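4.2 Deciding which arm goes first

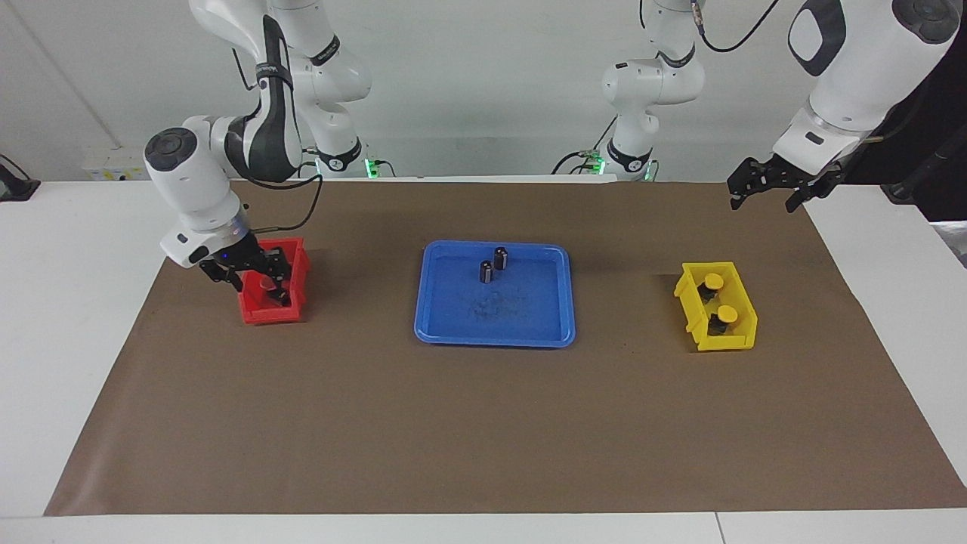 Figure 2. Two-arm sorting with a red bin, a blue tray and a yellow bin. One gripper is down in the red bin and the other is open over the mat.

Etornam Dankwa argued early on that we shouldn't have a scheduler at all: give each arm its own policy, let them both see the tray, and they'll sort out the turn-taking from data. I liked that idea a lot (less code for me!), so we tried it first. With 300 demonstrations the arms did learn to take turns, kind of, but they also learned to hesitate, and we got these long polite standoffs where both arms hovered and neither would commit.

So we went back to something plainer. Pistuvine, our planner, keeps one lock on the airspace over the tray. An arm asks for the lock before it enters, and if the other arm has it, the planner sends a waiting pose just outside. The nice part is that the bins don't need the lock, so one arm can be busy in its bin while the other lines up its next move. We replan every 40 ms, and that turned out to be plenty.

Perception was the fussier half. Small objects standing close together on the tray tend to merge into one blob in our segmenter, and then the grasp lands right between them. We added a split check that fits cylinders to any blob that's too wide, and it cleared up 27 of the merged cases in our Thursday logs. The 4 that were left all had one object hiding behind another from the camera's side, and I don't think a better fit would save those. For now the planner flags them and picks something else first, then looks again.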